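Folding morning draws a full house at Talard hall

A pile of jumpers, a few flat tables and a free Sunday morning were all it took to fill the back room of the Talard community hall on 20 October 2024. The clothing swap has been running there every second month, but this was the first time the organisers had set aside a whole morning just for folding, and what a good idea it was!

People started arriving before the urn had boiled. Some brought a single shirt they had been fighting with for years, others brought the whole ironing basket, and one family turned up with 13 school jumpers collected from cousins up and down the street. By mid-morning there was colour on every flat surface in the place, and the talk was all sleeves, hems and whether hoods should go in or out.

The session was led by Sun-ja Yang, who learned to fold in her aunt's drapery shop and has never lost the knack. Her method is simple enough that the kids had it before the grown-ups did. The garment goes down flat first, with nothing tucked or bunched. The bottom edge gets pulled straight, then one side, and only then does anything get folded at all.

"Most people start folding in the air," she told the room. "Put it on the table. The table does half the work for you."

She is a great believer in white or pale tabletops too, especially for dark and bright clothes, where a crooked hem shows up straight away. Red is her favourite colour to teach with. Put a red jumper down on white and even a beginner at the back of the room can see which edge is straight and which one still needs a tug.

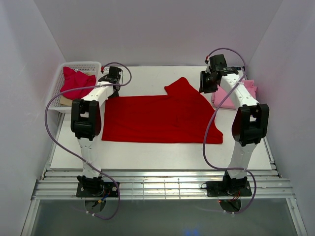
Sun-ja Yang said she would always rather see one big garment done slowly than a stack done in a hurry, and that large tops were the ones that taught you the most. A small T-shirt will forgive nearly anything, she explained, but a big heavy knit remembers every wrinkle you fold into it, and you find them all again when you shake it out in winter.

That got a cheer from the Amton end of the room, where the heavy knits had ended up. The Amton knitting circle had come across on the early bus with two bags of their own work, and they had strong opinions about hangers (against, for anything with weight in it). Their own fold brings each arm in across the back, flat and without crossing over, before the body is turned up in thirds. Sun-ja prefers halves for a deep drawer and thirds for a shelf. Both versions were tried side by side on the same cardigan, and the room was split down the middle - happily so.

After the tea break came the fun part. Everyone was given the same task: fold a long-sleeved top so that it could be picked up, carried across the room and set down on a shelf without coming undone. Seven people managed it on the first go, including a boy of nine who had clearly been practising at home. The second go went much better, and by the third there was actual applause at the shelf.

There were plenty of smaller tips going around as well, and people were scribbling them on the backs of the swap tickets. Smooth from the middle out to the edges. Do up the top button on a shirt and leave the rest. Turn anything fleecy the right way out before it goes near the table. Keep a basket at the far corner for whatever hasn't had its turn yet, so the pile doesn't creep into your folding space. Cloths and small bits can be rolled or stacked at the side and left until last.

The sizes caused a bit of debate. One dad wanted everything folded to the width of a sheet of paper, which looks terrific in a drawer but is hard going with a bulky windcheater. Sun-ja's answer was to fold to the shelf you have at home. She suggested measuring it once, cutting a piece of cardboard to match and keeping that with the laundry things. Several people went home with cardboard cut from the boxes the cups had come in.

It was lovely to see how much the morning did for the swap itself. Clothes that usually get passed over in a heap looked like new stock once they had been squared up on the shelves, and they went quickly. A plum-coloured coat that had been to the last three swaps finally found a home. The children's rack was close to bare by lunchtime, and the sheets and pillowcases went in the first half-hour.

Anything left over was boxed up, already folded, for the Flekon winter store. The people at Flekon are after warm layers in adult sizes, with long sleeves especially welcome, and would love to have things clean, dry and folded flat if you can manage it. Bags can be left in the hall porch on swap days.

The morning will be back, too. The next one is pencilled in for April, when the cool-weather clothes start coming down from the top of the wardrobe and half the town is looking for somewhere to put the summer things. Sun-ja has promised to tackle fitted sheets, by popular demand, and the Amton circle will bring a table of mending so that loose buttons and dropped hems can be sorted before anything is put away.

Entry is a gold coin, and tea and a slice are included. You don't need to bring anything, but if there is a garment at home that has you beaten, pop it in a bag and bring it along. There will be a spare table or two near the door for people who want to spread out, and a quieter one in the side room for anybody who'd like to work at their own pace. Doors open at nine, with folding from half past, and the swap shelves stay open until the last of the slice is gone.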